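Percepción y control para manipulación
Apuntes de la unidad 5: estimar la apertura de la pinza a partir de la cámara de muñeca

Profesora: Iolanda Marinho
Prácticas: Cadi Voyle y Rasha Masri
Laboratorio Toledmont, curso de octubre

Antes de leer esta unidad conviene tener a mano los apuntes de calibración de cámara. Se da por sabido el modelo estenopeico, la matriz de parámetros intrínsecos y la corrección de distorsión para lentes de gran angular.

5.1 Planteamiento

En las demostraciones con pinza de mano se graba vídeo y se recupera la trayectoria de la cámara con odometría visual. Eso da la posición y la orientación de la herramienta en cada instante. Falta una variable: la apertura de los dedos. La política que entrenaremos en la unidad 8 predice siete valores por paso, tres de traslación, tres de rotación y uno de apertura, y el último no sale de la odometría.

Hay dos formas habituales de obtenerlo. La primera es un sensor en el mecanismo (un codificador o un potenciómetro) sincronizado con el vídeo. La segunda es medir la apertura en la propia imagen, puesto que los dedos están siempre dentro del campo de visión. En este curso usamos la segunda. No añade cables y no hay que alinear dos relojes, a cambio de depender de la iluminación y de las oclusiones.

5.2 Definiciones

Llamaremos apertura, y la escribiremos a, a la distancia entre las caras interiores de las dos almohadillas, medida en milímetros sobre la recta que une sus centros. La apertura normalizada es

u = (a - a_min) / (a_max - a_min)

con u = 0 para pinza cerrada y u = 1 para apertura máxima. Los valores a_min y a_max se miden una vez por herramienta y se guardan en el fichero de calibración. Si se cambian las almohadillas hay que volver a medirlos, porque el grosor del material entra directamente en a_min.

Ojo con el signo. En el código de prácticas u crece al abrir. En algunos conjuntos de datos crece al cerrar, y mezclar los dos convenios da una política que suelta los objetos justo cuando debería sujetarlos.

5.3 De la imagen a la apertura

El módulo Teltum trabaja en cuatro etapas.

Recorte. Solo se procesa la mitad inferior de la imagen, donde aparecen los dedos. La región se fija en el fichero de configuración y no se recalcula en cada fotograma.

Segmentación. Se separan los dedos del fondo. Con dedos negros sobre una mesa clara basta un umbral de luminancia. Con fondos oscuros no basta, y se pasa a una red pequeña entrenada con 400 fotogramas anotados a mano.

Localización. Dentro de cada dedo se buscan puntos que se puedan repetir de un fotograma a otro. En las puntas usamos los orificios de los tornillos, dos por dedo, que son pequeños, redondos y contrastan poco con el plástico negro. El detector trabaja sobre el recorte ampliado y con el contraste ecualizado localmente.

Conversión. Con los puntos de ambos dedos se calcula la separación en píxeles y se pasa a milímetros con la tabla de calibración.

La conversión no es lineal. Las puntas se mueven arrastradas por un mecanismo de barras y su profundidad respecto a la cámara puede variar a lo largo del recorrido. Una regla de tres entre cerrado y abierto acierta en los extremos y se equivoca en el centro, que es donde ocurren casi todos los agarres. Por eso se usa una tabla de 8 posiciones, medidas con calibre, y se interpola entre ellas con un polinomio cúbico por tramos.

5.4 Qué puntos elegir

Un punto de referencia útil cumple dos condiciones: está unido rígidamente al dedo y se localiza con poca dispersión. Conviene comparar los candidatos.

Borde de la almohadilla. Es la magnitud que queremos medir, pero la tela se desgasta. Los hilos sueltos desplazan el contorno segmentado varios píxeles y el desplazamiento cambia con el uso. No se recomienda como referencia única.

Orificios de tornillo de la punta. Están fijos al bloque. Se pierden cuando el objeto agarrado o la mano los tapan.

Ojales de las articulaciones. Tienen color de latón y se segmentan bien por tono, incluso con fondo oscuro. Quedan cerca de la cámara, a menudo algo desenfocados, y el de un lado puede salir cortado por el límite de la imagen. Sirven como medida de respaldo: su separación no es la apertura, pero está relacionada con ella por la geometría del mecanismo, y esa relación se tabula igual que la otra.

Teltum calcula las dos medidas y las combina ponderadas por su confianza. Si discrepan más que el umbral configurado, marca el fotograma como dudoso y no inventa un valor.

5.5 Filtrado temporal

La medida por fotograma tiene ruido. Aplicamos un filtro de Kalman con dos estados, apertura y velocidad de apertura, y modelo de velocidad constante:

a(k+1) = a(k) + v(k) · dt
v(k+1) = v(k) + ruido

Cuando el fotograma está marcado como dudoso se ejecuta solo la predicción. Tras 5 fotogramas dudosos seguidos se corta el episodio en ese punto y se registra el motivo.

El filtro introduce retardo. Para preparar datos de entrenamiento no importa, porque se procesa en diferido y se puede pasar un suavizador hacia atrás. En ejecución sobre el robot sí importa: allí la apertura se lee del controlador y este filtro no se usa. Es un error frecuente dejarlo activado en los dos sitios.

5.6 Fallos conocidos

Tela u objetos negros cerca de los dedos. El umbral de luminancia los une al dedo en una sola región y el centroide se desplaza. Se detecta comparando el área de la región con la esperada. Un paño apartado en una esquina superior no afecta, porque queda fuera del recorte, pero sí lo hará en cuanto la pinza se acerque a él.

Sombras bajo las puntas. Son difusas y más claras que el plástico, aunque con un umbral alto entran en la máscara. Bajad el umbral antes de tocar otros parámetros.

Zonas sobreexpuestas de la mesa. No afectan a los dedos si la exposición es fija. Con exposición automática cambia el nivel de negro de toda la imagen y el umbral deja de valer.

Veta de la madera. Produce bordes finos que confunden a los detectores basados en gradiente. Con segmentación previa desaparecen.

5.7 Práctica

Se trabaja por parejas. El código está en la carpeta gusteo/apertura del repositorio del curso.

1. Construid la tabla de calibración de vuestra herramienta con 8 posiciones del calibre, de cerrado a abierto.
2. Ejecutad Teltum sobre la secuencia de prueba, de 200 fotogramas, solo con orificios de tornillo. Guardad la curva de apertura sin filtrar.
3. Repetid con los ojales y superponed las dos curvas.
4. Activad el filtro y ajustad el ruido de proceso. Justificad el valor elegido con una gráfica.
5. Sustituid la tabla por una interpolación lineal entre los dos extremos y medid el error máximo en milímetros.

La entrega es un cuaderno ejecutable y una página de texto. No hace falta repetir la teoría. Las dudas sobre la instalación, a Rasha Masri; las de calibración, a Cadi Voyle.

Referencia visual para los apartados 5.3 y 5.4:
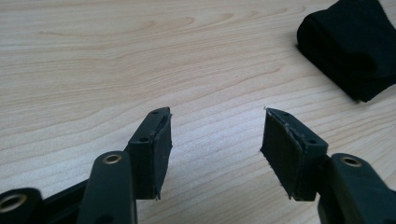
Figura 5.1. Puntas de la pinza separadas y sin objeto, vistas desde la cámara de la herramienta. Obsérvense los orificios de tornillo en los bloques, los hilos sueltos en las almohadillas y los ojales de color latón.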